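Catex Pauses Plate-Handling Trials After Gripper Fault, Shares What It Has Learned So Far

QUINTANILLA — Catex, the maker of the Matesero two-armed table system for kitchens and dish rooms, is today letting its customers, its trial partners and its neighbors know about a fault that came up during plate-handling trials in August. Nobody was hurt, and we are very glad to be able to put that near the top. Still, one of our machines did something it should not have done, close to a person, and we would like folks to hear the story from us and to hear all of it.

The fault took place on a Friday afternoon at our Quintanilla workshop, during a long run of the plate-racking routine. The routine is simple enough to describe, and anyone who has ever put away dishes after a family supper will know it by heart: one arm picks up a plate lying on the table and sets it upright in a wire rack, while the other arm helps keep things tidy at the rack end. Partway through the run, the left arm's gripper let go of a plate early. The plate came down on its edge, rolled across the table and went over the side. Our technician, Lesego Xaba, was standing at the table and pressed the stop button right away, just as she was trained to do.

The right arm stopped at once. The left arm did not. It carried on with its motion for 3 seconds after the button was pressed, and it was moving toward the side of the table where Lesego was standing. She stepped back and was not touched. We want to be very plain that the dropped plate, while a nuisance, is the small part of this story. A stop button has one job, and for those 3 seconds it did only half of it.

"I have worked beside these arms for a long time and I am fond of them, which may sound silly," said Lesego Xaba. "When I press that button I expect everything on the table to go quiet. I was surprised, and I said so, loudly. I will say that before I had even finished writing up my notes, the whole shop had been powered down and people were coming over to ask me what I saw."

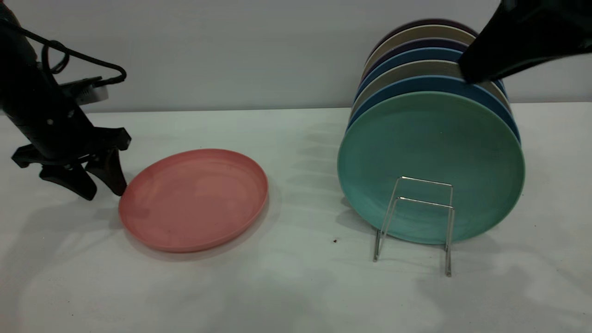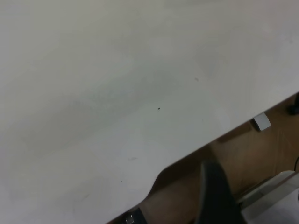 Catex has traced the late stop to the small relay unit that passes the stop signal along to the left arm. The unit, which is supplied to us by our good partners at Winirix, had been given a software update earlier in the month, and the update let the signal wait in line behind ordinary motion commands whenever the arm was in the middle of a grasp. We had tested the stop with the arms idle and with the arms moving freely through the air, but we had not tested it often enough during the grasp itself, with the fingers down low over a plate on the open table, like the pink one in the first view, and the other arm reaching in at the rack. It is a close and busy bit of work, and it should have been the first place we looked. That gap in our testing belongs to Catex, and we are not laying it at the door of Winirix, whose people have been generous with their time and answered our calls at some very unfriendly hours.

The early release of the plate appears to be a separate matter. Our engineers believe that the grip reading from the left fingers drifted over the course of the run, so that the controller took a good hold for a finished placement and opened the fingers too soon. We are still looking into this, and we would rather take our time than guess.

As soon as the cause of the late stop was understood, Catex got in touch with every site running a Matesero system. There are 22 of them, and 14 had received the update in question. Those 14 sites have been asked to keep their systems switched off at the wall until a visit can be arranged. The remaining sites are on the earlier software and do not have the same fault, but we have asked them to hold off on any updates for now, and to ring us with any worry at all, however small it may seem.

"I would like to thank our customers for being so kind about this, and I would also like to tell them that they do not have to be," said Gerrit Joubert, managing director of Catex. "Some of them run busy kitchens and we have left them short a pair of hands. If you are cross with us, call me up and be cross with me. My number is on the letter you received."

The repair itself has two parts. The stop signal will be given its own wire to each arm, with no software standing in between, and the relay unit will go back to its earlier version until Winirix has a corrected one ready. After that, every system will go through 80 stop tests before it returns to work, spread across all stages of the routine — reaching, closing, lifting, turning and letting go. The tests will be run by Tahmineh Abbasi, who leads our safety work, and her team will leave a signed copy of the results with each customer.

"A stop test is a dull thing to watch, and I hope to bore a great many people this season," said Tahmineh Abbasi. "We press the button, we measure, we write it down, and we do it again."

Plate-handling trials in Quintanilla will remain paused until the workshop's own system has passed the same tests. Catex will also share a full written account of the fault, including the grip reading question, with all customers and with any other maker of two-armed systems who would find it useful. There is no charge for the account and no form to fill out.

Customers who have not yet heard from us, or who are unsure which version of the software they have, are asked to leave the system off and contact Nobuhle Coetzee in customer care. Questions from the press may be sent to Ruan Lekota at the Catex office in Quintanilla, who is at his desk most mornings and is happy to talk.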